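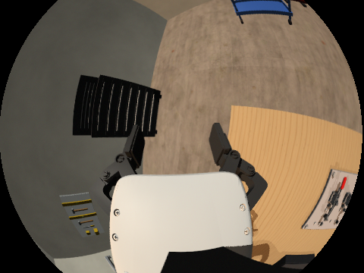 *Robot gripper over a speckled tan floor (computer rendering).*

## Hand cream, and why we changed our minds about it

Good morning to all our readers. In the last letter I promised that I would write about hand cream, and then I wrote four paragraphs about lip balm. Several of you noticed. So now, hand cream only.

For those who are new: Jornia is a small shop with a small workroom behind it. We make some products ourselves and we sell some from other makers whom we know. I write the newsletter, Zanele Mabaso makes the creams, and she reads everything I write about creams before it goes out. She has removed two sentences from this one.

Our old hand cream was called Elari, and we sold it for a long time. It was thick and yellowish, with a lot of beeswax, and it smelled of orange. Customers who worked outside liked it very much. Customers who worked at a keyboard did not, and they told us so in the kindest way, by buying one jar and never a second. I was one of these people. I used it only at bedtime, with cotton gloves, and in the morning I still left a mark on the kettle.

The new one is called Flonura. It comes in a tube and not in a jar, and it has no colour. Zanele took most of the beeswax away and used more glycerine and shea butter in place of it. The glycerine holds water in the upper part of the skin, and the butter slows down how fast the water leaves. I asked her if I may write that it "repairs" the skin, and she said no, I may write that hands feel softer. Hands feel softer.

### The trial

In January we gave plain tubes to 161 customers and asked them to use the cream for 15 days. There was a paper card to fill in, with space for comments. I want to share what came back, also the parts which are not so flattering.

Most people said the cream was gone from the surface within a few minutes, and this was what we hoped to hear. Many asked for a smaller tube for the handbag. A good number found the smell too strong. We had used lavender, and one person wrote only the word "grandmother" on her card, with a line under it. I do not know if she meant it as a compliment.

We listened. The lavender is now much weaker, and there is also a version without any fragrance. If your skin reacts easily, please take that one, and try it first on the inside of your arm for a day or two. If you have cracks that bleed or a rash that stays, please see a pharmacist or a doctor. A cream from our shop is not the right answer for that.

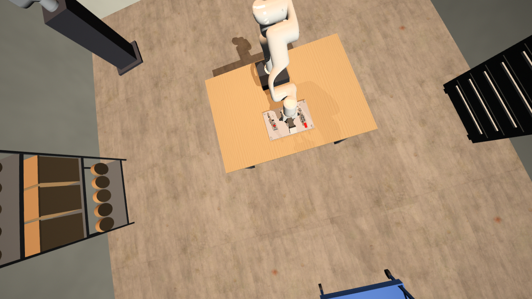 *Robot arm and wooden table seen from above, computer rendering.*

The first full batch is finished, and it gave 2,000 tubes. For us this is a large number. The old Elari was made in batches so small that Zanele could write every label by hand, and she did, and her sevens looked like ones, so people telephoned us about the best-before date. The new labels are printed.

We had one delay. The caps which arrived first did not close well, and a tube left on its side would slowly empty itself into whatever was near. I learned this with my winter coat. The supplier, Abugri, exchanged all of them without any argument, and I would like to thank them here. They also make the pump bottles for our hand wash, if you were wondering why those ones never drip.

### How to use less of it

Dzifa Bonsu serves in the shop on Saturday, and she gives the same advice to everybody. I asked her to let me write it down.

- Put the cream on while your hands are still a little damp after washing.
- Start with the backs of the hands. The palms will get enough by themselves.
- A piece the size of a pea is plenty. If you need to wipe your hands afterwards, you took too much.
- Push it around the nails and leave it there for a moment before you rub it in.
- At night you can use a second layer, and gloves if you have patience for gloves.

She also says that very hot water does more harm than most people think, especially with dish soap. I have started to wash my dishes in rubber gloves, and I admit that my knuckles look better than they did last winter. Maybe it is the cream and maybe it is the gloves. I changed both in the same week, so I cannot tell you.

### What happens to Elari

We know that some of you love the old cream, and I have already received one rather long letter on the subject. We will keep making it, in the same jar, but only for the colder months. If you work in a garden or on a farm, or you do pottery, I still think it is the better choice of the two. It stays where you put it. Zanele would like to bring the orange scent a little closer to real orange, and she promises that she will change nothing else.

Please do not keep a jar open for years because you are afraid we will stop. Beeswax is patient, but the oils in it do not stay fresh forever. If it smells like old crayons, it is time to say goodbye to it.

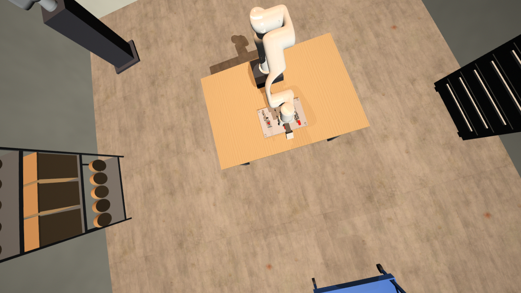 *Robot arm on a wooden table, computer rendering.*

### Some answers to your questions

*Can I use Flonura on my feet?* Yes, but for heels it is quite light. Use Elari for heels, and wear socks, or you will slide.

*Is it suitable for vegans?* The new cream still has a small amount of beeswax in it, so no. Zanele is trying a plant wax at the moment. So far the result is grainy, and she is not happy with it.

*Will you take back empty tubes?* We take back glass jars, washed, with the lid. For the tubes we have no good solution yet, and I do not want to collect them only to put them in our own rubbish.

*Can I bring my old Elari jar to be filled?* Yes, as long as it is clean and fully dry inside. Please leave it with Dzifa and come back the next day.

*Why did my tube come with a white sticker on the cap?* The sticker shows that it is the one without fragrance. We ran out of the other labels.

Both versions of Flonura are on the shelf beside the door now, and a tester is open on the counter, so please try it before you buy. Everybody who returned a trial card can collect one full tube free of charge. Just tell us your name, we have the list at the till.

The next letter will be about shaving soap, and I have asked Zanele to stop me if I start with something else.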